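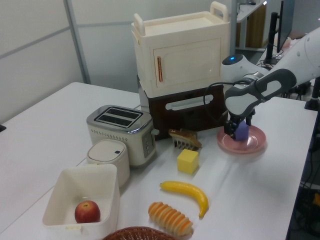

Wiltton pauses Amia arm trials after gripper fault

Wiltton has paused tabletop trials of its Amia arm after a gripper failed to release on command 3 times on Friday. No one was hurt.

The fault appeared during pick-and-place work with a foam cube and a pink plate.

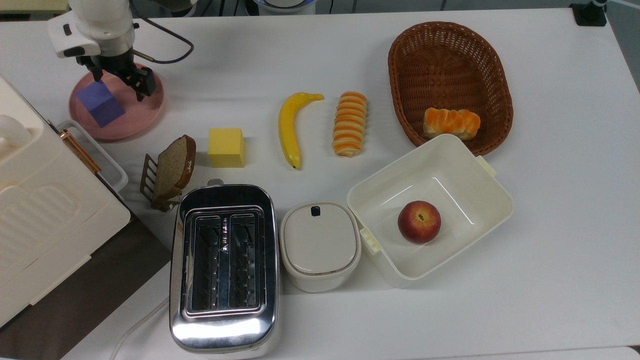

Engineering lead Arvo Rautiainen said a firmware update was the likely cause. "We've rolled it back and will run 900 cycles before trials resume," he said.

Media contact: Octavio Carrasco, Wiltton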